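Wurkard Place is a three-storey strata-titled office building in Protville. It has a net lettable area of 2,197 square metres and 83 on-site car spaces. The building is held under a single scheme, with individual suites owned by separate investors and the foyer, lift, stairwells, roof and external walls forming common property.

Tenure

Each suite is a separate lot on the strata plan and may be sold, mortgaged or leased independently. Lot boundaries run to the inner face of the perimeter walls and to the underside of the ceiling slab. Car spaces are allocated on title as part of a lot and cannot be transferred outside the scheme. Voting at general meetings is by unit entitlement, which was fixed by valuation when the plan was registered and is not adjusted for later fit-out.

Leasing

Suites are generally offered on three-year terms with one option to renew. Rent is quoted net, and outgoings are recovered from the tenant in proportion to lettable area. Recoverable items include council rates, water, building insurance and the administrative fund levy. Capital works levies remain payable by the lot owner. Loose furniture is excluded from the premises unless it is listed in a schedule to the lease.

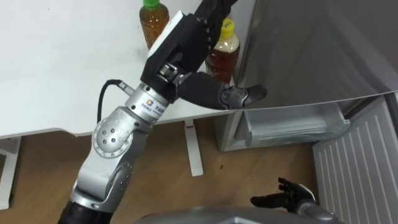
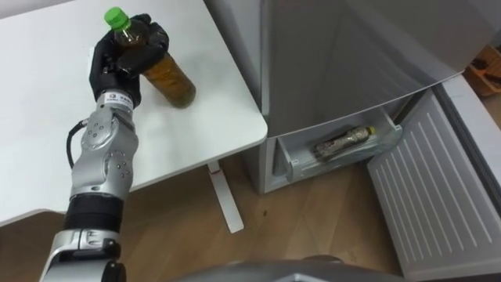
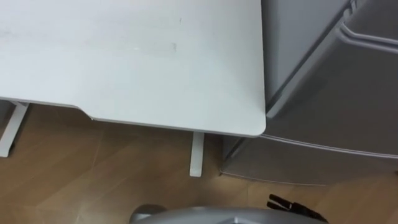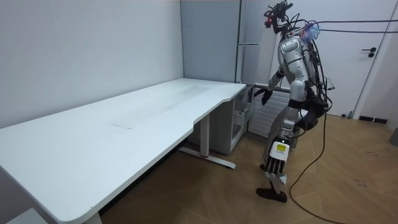 Proltura Property Reference
Entry revised 11/08/2018

Management

The owners corporation engages Hao as strata manager. Its duties cover levy notices, the maintenance register, and the annual fire safety statement, which falls due each September. Alterations affecting common property, including penetrations for cabling or air conditioning, require a by-law passed by special resolution. Minor internal works need written notice only.

Make good

On expiry, tenants must remove partitions and signage, reinstate the ceiling grid and patch and paint internal walls. A cash settlement may be substituted by agreement between the parties.

Related entries
Capital works fund
Net lettable area
Outgoings (commercial leases)
Protville office market
Unit entitlement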